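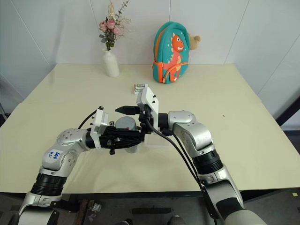 Fake roses, a kid's backpack, and a lot of bare table.

I did the 21-day declutter. Yvette Bergeron had been after me since May to try it, and she is a hard person to say no to when she's standing in your hallway looking at your coats. So I signed up for the Wimomance plan, paid my money, and got the first email before I'd put my card back in my wallet.

If you haven't run into these plans, the idea is that you get rid of one thing on day one, two things on day two, and so on. The early emails are very cheerful about how easy it is. Of course it's easy. Anyone can throw out a dead pen. By day 14 you are wandering through your own house at nine at night hunting for 14 things you don't want, and you start being dishonest. I counted a pair of socks as two. I counted a stack of takeout menus one by one. I'm fairly sure I threw out the charger for something I still own, and I'll find out what it was when the battery dies.

The part that bugged me was how the reasons kept changing. Week one was about saving time. Week two, it was going to help me sleep. By week three there was an email about how clear surfaces lead to clear decisions, with no hint of where that came from. I wrote back and asked. I got a reply with a coupon for storage boxes.

And that's my main gripe. A plan for owning less should not have a shop attached to it. The shop had bamboo drawer dividers, label sets, a "starter bundle" with a cloth bag to put your donations in. I already had bags. Bags were a good part of my problem.

To be fair to Yvette, her place does look great. But she lives alone, travels for work and has never in her life kept a jar because it was a nice jar. I asked her how many things she'd gotten rid of and she said over 100, like it was a golf score. I asked her to name five of them. She got to three.

Bảo Khương did the same plan last year and told me his house was back to normal in 42 days. He kept track, because he's like that. His view is that stuff is like water and finds its level, and the only thing that ever worked for him was moving to a smaller apartment. I believe him more than I believe the emails.

So did anything good come of it? Some. The linen closet closes now. I found my mother's recipe cards, which I had been blaming my sister for losing (sorry, Lise). I also stopped keeping instruction booklets, since every one of them is online and I never read them on paper either.

What I won't do is the "one in, one out" rule they want you to follow forever. I tried it for a couple of weeks and it made me weird about buying a spatula. I stood in the store trying to think which spatula had to go. That's no way to live over a four-dollar item.

I also don't buy the claim that every object has to earn its spot. Fake flowers don't earn anything. Neither does the ugly Leclerc bowl my aunt left me, and I'd run back into the house for that bowl. Well, I'd think about it.

The Wimomance people have now written to say there's an advanced plan, twice as long, at a special price for graduates. I didn't know I had graduated. I've unsubscribed two times and the emails are still coming - mostly about how to deal with a crowded inbox.

If you've done one of these and it stuck for more than a year, leave a comment. I'd like to hear it, but please say whether you have kids and whether you have a garage. I think the garage is doing most of the work in those before and after stories.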